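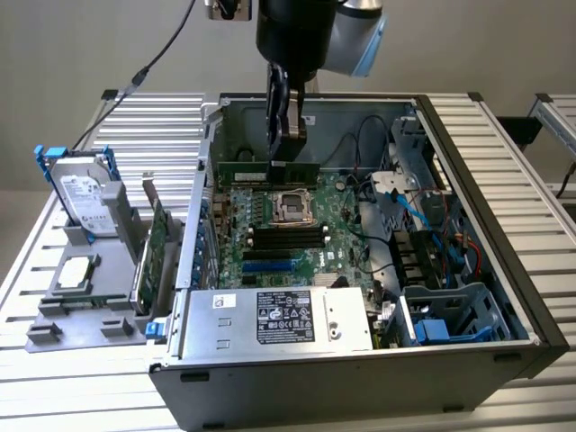
Figure 1. A memory module held over the motherboard of an open Dell tower.

Decoupling Capacitor Placement on a Two-Layer Sensor Board
Project report, Electronics Workshop, Wurkia Technical College
Submitted 18/06/2023

We use cookies to remember your settings. Accept / Manage

1. Background

The Emon board is a small data logger used in the second-year course. It has a microcontroller, a 3.3 V linear regulator, a temperature sensor and a radio module. Students in earlier years reported that the first version sometimes reset when the radio started to transmit. The course notes blamed the battery. I wanted to find out if the placement of the decoupling capacitors had more to do with it.

A decoupling capacitor supplies short bursts of current that the regulator is too slow or too far away to deliver. The capacitor only helps if the path from it to the chip and back through ground has low inductance. On a two-layer board this is harder than on four layers, as there is no solid power plane and the ground fill gets cut up by signal traces.

2. Boards tested

I made three layouts with the same schematic and the same parts.

Board A is the original. The 100 nF capacitors sit in a row near the regulator, with the longest supply trace running 35 mm to the radio module.

Board B moves each 100 nF capacitor next to the supply pin it serves. The ground side of each one goes to the bottom fill through a single via.

Board C is the same as B, but I rerouted four signal traces to the top so that the bottom fill is unbroken under the radio. A 10 uF ceramic was moved from the regulator output to the radio supply pin.

The boards were ordered from Paltano in April and assembled by hand. One copy of Board B had a solder bridge under the sensor and was not used.

3. Method

Each board was powered from a bench supply set to 3.7 V at the regulator input. The firmware sent one packet every two seconds. I measured the supply voltage at the radio pin with an oscilloscope, AC coupled, using a short ground spring in place of the usual clip lead. With the clip lead the readings were much larger and changed when I moved the wire, so the first set was thrown out.

For the reset test, the firmware kept a reset counter in nonvolatile memory. Each board was left to send 2962 packets with the input lowered to 3.4 V, which leaves very little margin for the regulator.

4. Results

Board A: dip of 310 mV at the start of transmission, 99 resets.
Board B: dip of 140 mV, 6 resets.
Board C: dip of 65 mV, no resets.

Board A also showed ringing after the dip. On Board C it was too small to separate from the noise of the scope.

5. Discussion

Moving the small capacitors removed most of the resets. The change from B to C is harder to explain, as two things were changed at once. I think the 10 uF part did most of the work, as the dip is too long for a 100 nF capacitor to cover. A fourth board with only the ground fill changed would settle this. I did not have time to order it.

The battery explanation in the course notes is partly right. A weak battery lowers the input, but Board C kept running under the same conditions that reset Board A.

Only one sample of each layout was tested. The scope in the Panganiban lab was last calibrated before the move to the new building, so the voltages should be compared with each other and not taken as exact.

6. Files

Layout files and the raw scope captures are in the course folder under project number 1156. The firmware is unchanged from the version handed out in class apart from the reset counter.

Wurkia Technical College | Contact the department | Copyright 2023 | Back to top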